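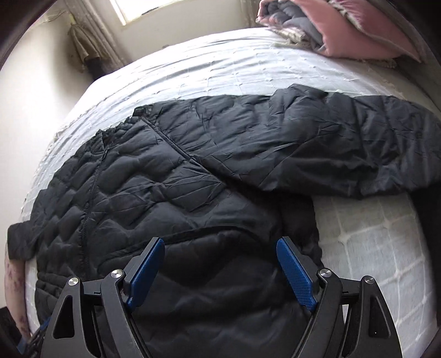
Doblado de ropa con demostraciones de pinza en mano: ¿alguien se cree el resultado de Tellau?

Foro > Manipulación > Objetos deformables
6 respuestas

marea_baja
Abro hilo porque en el grupo de lectura acabamos discutiendo. El informe de Tellau dice que con 3.663 demostraciones grabadas con pinza en mano, en casas normales, su política Khúc dobla chaquetas acolchadas que no ha visto nunca. Las demostraciones me parecen bien. La chaqueta negra sobre la cama es justo el caso que me interesa: tela brillante, arrugas por todas partes, una manga para cada lado. Lo que no me creo es la palabra "generaliza". Probaron 20 prendas. ¿Cuántas eran negras? No lo pone.

tornillo_flojo
Yo sí me lo creo, con matices. El mérito está en los datos: camas de verdad, colchas con relieve, luz de ventana entrando de frente. Llevamos años viendo camisetas lisas sobre una mesa verde y de ahí no sale nada que sirva en una casa.
Lo de las 20 prendas es poco, vale, pero cada una se probó desde varias posiciones iniciales.

marea_baja
Varias posiciones elegidas por quien hace la prueba. Si extiendes la chaqueta con las mangas abiertas antes de empezar, ya has hecho medio trabajo. Quiero verla hecha una bola. Además, el criterio de éxito es "doblada de forma aceptable a juicio del evaluador", y el evaluador es el mismo que entrenó la política.

Ximena Magaña
Entro porque intenté reproducirlo en julio. No tengo sus pesos, solo la receta, y grabé 191 demostraciones mías con chaquetas y un par de chalecos. Resumen corto: el primer agarre de la manga sale bastante bien, el segundo pliegue es un desastre. La pinza pellizca la capa de arriba del acolchado, la de abajo se queda en la cama y el relleno vuelve a abrirlo todo.
Con 191 no pretendo refutar nada, que quede claro. Pero el informe solo da el éxito de la tarea completa y no separa por pliegue, y ahí es donde yo miraría.

cafe_y_par
Ximena, ¿qué almohadillas usabas? En la foto son azules y con textura fina. Con goma lisa el nailon se me escapaba siempre, y media diferencia entre dos laboratorios puede venir de eso.

Ximena Magaña
Lisas. Tienes razón en que es una diferencia y debería haberlo dicho antes. De todas formas mi fallo no es que la tela se escape, es que agarro una capa cuando hacen falta dos. Cambiaré las almohadillas y repetiré solo el segundo pliegue.

tornillo_flojo
Pues entonces vuestra objeción es de agarre y no del método. Copiar trayectorias humanas funciona, faltan datos del caso difícil. Con 1.000 demostraciones más del segundo pliegue yo apostaría a que se arregla.

marea_baja
"Faltan datos" es lo que se dice siempre, y así no hay forma de perder la apuesta. ¿Qué resultado te haría cambiar de opinión? A mí me bastaría con prendas escogidas por alguien de fuera, posición inicial al azar y los vídeos de los intentos fallidos sin recortar.

cafe_y_par
Algo parecido pasó con el banco de pruebas Flestora: cifras preciosas hasta que un grupo ajeno llevó sus propias toallas. No digo que Tellau haga trampa. Digo que evaluar con tu propio armario sale barato.
Otra cosa que echo en falta es la línea base. Comparan con Hurkska, que se entrenó con teleoperación y otra cámara. Si cambias la cámara, los datos y la pinza a la vez, la tabla no dice cuál de las tres ayuda.

tornillo_flojo
En lo de la línea base os doy la razón. En lo demás no. marea_baja, cambiaría de opinión si con las mismas almohadillas y el triple de datos el segundo pliegue siguiera igual de mal.

marea_baja
Eso ya es una condición, me la apunto. Ximena, cuando repitas, ¿puedes subir también los intentos en los que la cremallera queda debajo? En los vídeos que publican siempre está a la vista.

Ximena Magaña
Sí, los subo a este hilo. Hay unos cuantos y no son bonitos.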